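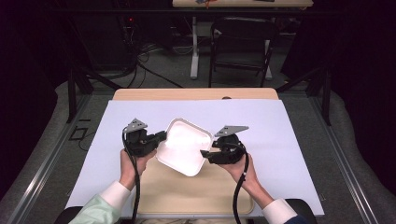
7 min read

Smaller Dishes, Less Waste? Checking a Claim at Liepiņa Hall

Project report by Aigars Org and Priit Pētersons, Drustdale College, Introduction to Research Methods

1. Why we picked this

When we came back to Liepiņa Hall after the winter break, the big oval plates were gone. In their place were smaller square dishes, and next to the rack where you drop them off was a poster: "Smaller dishes cut food waste by 30 percent. Thanks for helping!" The poster had a leaf on it. It had no source.

We had both seen the same number before. Nometti, the company that runs the dining hall, uses it on its website and in the slides it showed the student council. Gunov, the company that sells the dishes, uses it in its catalog. We asked Nometti where it came from and were told it came from Gunov. We asked Gunov and got a polite email saying the figure was "widely reported in the industry." We wrote back to ask who reported it first and did not get an answer.

So our question was a narrow one. Does food waste at Liepiņa look any different when people eat from the small dishes, and if it does, is 30 percent a fair number to print on a wall?

We should say up front that we both expected the poster to be wrong. We tried to set up the project so that our opinion would not matter much, but readers should know it.

2. What other people have found

The idea behind small dishes is simple. People fill what they are given and stop when it looks full. A smaller dish looks full sooner, so they take less and leave less behind.

The trouble is that there are at least two claims in there. One is that people take less food. The other is that they throw less away. Someone can take less and still leave the same amount, if what they leave is the broccoli. Someone can also take less, go back for more, and leave the second helping. Most of the short articles we read online slid from one claim to the other without saying so.

The longer papers our instructor pointed us to were more careful, and they did not agree with each other very well. Some saw a drop in waste, and some saw hardly any. Several changed more than one thing at the same time, such as taking away large plates and putting up signs about waste in the same week. If waste goes down after that, you can't say which one did it. Our own hall made the same mistake when it hung the poster over the rack.

3. What we did

Nometti still had the old plates in storage. After some back and forth, the kitchen manager agreed to put them out again for certain dinners so we could compare. We want to be fair about this: she did not have to help us, and it made extra work for the dish crew.

We collected leftovers at 17 dinners. On some nights only the big plates were out, and on the others only the small dishes. We would have liked to flip a coin for each night, but the kitchen needed to know a week ahead, so we drew up the schedule with a random number table and handed it over. The kitchen changed it twice. Both changes were from small to big, and both came on nights when the dishwasher was behind.

The poster stayed up the whole time. We asked to have it taken down and were told no.

At each dinner we stood by the drop-off from opening until 7:15 in the evening and asked people if we could take their leftovers. One of us scraped the food into a tub and weighed it on a kitchen scale, and the other wrote it down. We did not count bones, peels, or paper napkins. We got the napkins out by hand, which was the worst part of the project. We ended up with 693 weighed plates and dishes in all.

We also wanted to know how much food people took in the first place. We had planned to weigh full plates at the other end of the line, but people would not stop with hot food in their hands, and we gave up on that after the first night. This leaves a large hole in the project, and we come back to it below.

4. What we found

The average amount left on a small dish was lower than on a big plate. That much of the poster's story held up. The gap, though, was a good deal smaller than 30 percent, and it depended heavily on which nights you look at.

Pasta nights had very little waste no matter what people ate from. Fish nights had a lot. By bad luck, and because of the kitchen's two changes, more of the fish nights ended up with big plates. When we left the fish nights out, most of the gap went away. We don't think it went away completely, but what is left is the size of the ordinary difference between one pasta night and another, so we would not bet on it.

We then tried to work out how somebody could get to 30 percent honestly. There is a way. If you take our single worst big-plate night and compare it with our best small-dish night, you get a drop even larger than the one on the poster. We are not saying this is what anyone did. We don't know what anyone did, which was our complaint to begin with.

The other thing we noticed was second trips. A person who came back for more often took a clean dish and left the first one at the table. When they finally dropped everything off, they handed us two. At the start we weighed those as two separate dishes, each with a little bit of food on it. That pulls down the average for small dishes without any less food going in the trash. Priit caught this after six dinners, and from then on we asked people whether both were theirs and put the food together. The early nights could not be fixed. If other places measure waste per dish, we suspect they have the same problem and may not know it.

5. What people told us

We did not run a survey, but people talk when you are scraping their plate. A few said they liked the new ones because they don't tip over on the tables by the window. A few said they felt cheated, since the meal plan costs the same. One student asked if we were being paid by Nometti, and another asked if we were being paid to get Nometti kicked out. (Neither.)

Almost everyone had an opinion on the fish.

6. Problems with our own work

Being hard on a poster is easy, so we tried to be at least as hard on ourselves.

People knew we were there. It is embarrassing to hand a full plate of food to someone with a clipboard, and we saw people turn around and eat a few more bites. This would have happened on both kinds of nights, but maybe not to the same degree.

Some people said no, and we have no idea what was on their plates. Our guess is that those who had wasted more were more likely to refuse. Tuesday was the worst for this because of the rush before evening lab.

We only looked at one hall and at dinner. Breakfast may be different. The students at Liepiņa are mostly first-years, and the older students in the apartments cook for themselves or say they do.

Our scale was cheap. We checked it each night against an unopened bag of sugar and it held steady, but light scraps barely moved it.

And we never measured what people took. It could be that small dishes really do make people take less, and that the kitchen cooks less as a result. That would be a real saving, and our numbers would miss it. The kitchen manager believes this is what happens. She may be right. We asked to see the ordering records and Nometti told us they were private, so for now it is her word, and she is also the one whose boss bought the dishes.

7. Where this leaves the poster

We think the small dishes might help a little. We do not think anyone in Drustdale has shown that they cut waste by 30 percent, and that includes us, with our mixed-up fish nights. If the college wants to print a number, somebody should weigh the trash before and after, for a whole term, with nothing else changed, and write down how they did it. Weighing the whole bin at closing would be easier than what we did, and it would get around the problem of people handing in two dishes.

We sent a draft of this report to Nometti in April. They thanked us for our interest in sustainability. The poster is still up – with a second one next to it now, about straws.

Who did what: Aigars set up the schedule, dealt with the kitchen, and wrote sections 1 to 3. Priit did the calculations and wrote sections 4 and 6. We wrote the rest together. The weighing sheets, napkin stains included, are in a folder with our instructor for anyone who wants to check our adding.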